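Home Stories People Food Archive About Search

The Sign Painter Who Won't Look Up

Filed under: People, Trades, Main Street

7 min read

Hortensia Zúñiga doesn't like looking up when she walks down Damasceno Street. Too many vinyl banners. She told me this before I'd even gotten my coat off, and then she apologized and asked if I wanted coffee, and then she told me again.

"You go past the pharmacy and the letters are all stretched out, like somebody sat on them," she said. "They had a long name and a short board, so they just pulled it. You can't do that to an S. An S has feelings!"

She painted signs in this town for 39 years. If you grew up here you've read her work without knowing it -- the bakery with the fat yellow shadows, the shoe repair place, the trucks from Kurex that used to deliver seltzer to my grandmother's building. I'd wanted to talk with her ever since I found out that the sign over my old barber's door (the one with the comb that everybody thought was a fish) was hers too.

"It was a fish," she said. "He owed money to a fish guy. The building was going to be a fish store, I did the window, and then the whole thing fell through and Jeferson Evangelista moved in with his barber chairs. He asked me, can you make it a comb? I said I can make it a little bit of a comb."

I laughed so hard I had to ask her to repeat it for my notes.

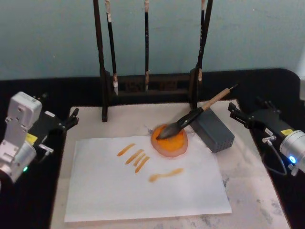 She got into the trade by way of Odair Fagundes, who had a shop behind the bus depot and was, by all accounts, a miserable boss and a beautiful letterer. Hortensia was working the counter at a dry cleaner next door. She kept coming over on her lunch hour to watch, and he kept telling her to go away.

"One day he had a cold and his hand was bad, and there was a truck door that had to be done by five," she said. "He pointed at it. He didn't say anything, he just pointed. So I did the phone number. He looked at my nines for a long time and said, 'Those are sixes that fell over.' And then he gave me a job."

The first year he let her do numbers and that was pretty much it. Phone numbers, street numbers, prices per pound. She thinks this was partly meanness and partly the best schooling she could have gotten. By the time he let her near a capital R she could pull a curve in one go, with a truck running its engine underneath her.

When Fagundes moved away she took over the shop, and for a long stretch it was her and Marcelino Pacheco, who did the ladders, the gold leaf and most of the arguing with customers. I asked what people argued about. Spelling, mostly. There was a tailor who insisted on "alteratons" because he'd already had the cards printed that way and wanted everything to match.

"Marcelino begged him. He said, I'll give you the I for free. The man said no. So it went up like that, and it stayed up for 11 years, and people would come in just to tell him. He said it was the best advertising he ever had."

What did she charge? She waved her hand at me. It depended on the customer. The restaurant Skolletti paid her partly in lunches, and she says she came out way ahead on that deal. A church paid in folding chairs. I was sitting in one.

The work didn't stop all at once. She puts the start of it at one February, when a place called Flistance opened out by the highway and started cutting vinyl letters overnight. A shopkeeper could call in the morning and have a window done the next day. She didn't blame anybody for using them. She even sent people over there when they were in a hurry and just needed a sale sign.

"But then they'd come back in two summers and say, Hortensia, it's peeling, the letters are shrinking, there's dirt stuck to the edge. And I'd say, well, bring it back to them. I was a little bit proud about it. I shouldn't have been, I should have said yes and taken the money."
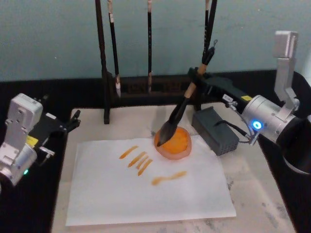
Brush tip in a dish of orange paint, beside a sheet of white paper.

I'd figured she would tell me the trade was done for. She doesn't think so at all. Welington Barbosa, who has the new coffee place across from the library, came to her last year wanting a painted window, and he wanted it to look old. This drove her up the wall.

"He shows me a picture on his phone, all scratched up. He wants me to paint it and then scratch it! I told him, I'll paint it nice, and you wait. You want scratches, you have children, you have a door, it'll happen."

He gave in. The window is up now, dark red with a cream outline, and I went by to look at it after our talk. The C in "Coffee" leans back just a hair, like it's getting comfortable. I stood there long enough that Barbosa came out and asked if I was okay.

Since then she's had more calls than she wants. A bike shop, a woman who sells tamales from a cart, a dentist (she turned down the dentist -- too many words). Her knees won't do ladders anymore, so anything above the door goes to Pacheco's nephew, who she says has good hands and terrible spacing. She's working on him.

Before I left I asked if she'd kept any of the old stuff. She took me back to a closet where she keeps the paper patterns, rolled up and tied with kitchen string, over 100 of them, some from businesses I couldn't place at all. She pulled one out and spread it across the bed. It was the tailor's. She had drawn the missing I on it in pencil, very small, between the T and the O.

"Just in case he changed his mind," she said.

Then she rolled it back up and asked if I'd give her a ride to the pharmacy. She kept her eyes on the sidewalk the whole way in.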